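What Is an Operating System?

An operating system is the main program on a computer. It starts first and helps every other program do its job. At Kernora Learning, pupils use one called Pukia - it is free to use and share.

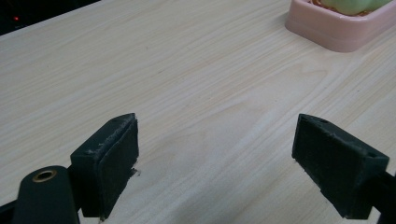

Files are kept in folders so that they can be found again. A folder may hold 200 files or only one. Some folders sit inside others, much as the wavy lines in a wooden tabletop can curve around a swirl in the middle. Always give a file a clear name before saving it.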